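Stage Scheduling for a Small Open-Air Music Festival
Project report, April 23, 2004
Arvid Fjeld

1. Background

Skultero is a music festival held each August in a disused quarry, with 18 acts on 2 stages. The project examined changeover times between acts and their effect on the published running order.

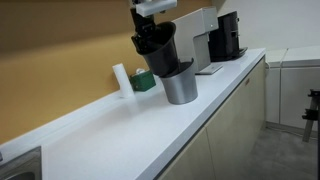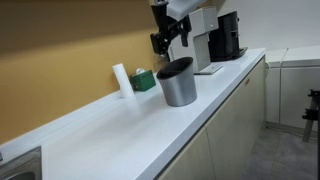
Cup and coffee machine (first); countertop and yellow wall (second).

2. Method

Stage logs from the last edition were typed into a spreadsheet. Each changeover was measured from the last note of one act to the first note of the next, line check included. Entries without a finish time were dropped.

3. Results

The schedule allowed 20 minutes per changeover. Solo acts such as Vedik needed less. Bands with their own drum kit needed more, and the Tannous set started late on the main stage – the delay then carried through to Itau, the closing act.

4. Recommendations

Acts sharing a drum kit should be placed next to each other. Any act with more than three monitor mixes should follow a longer break. The logs should record line check separately.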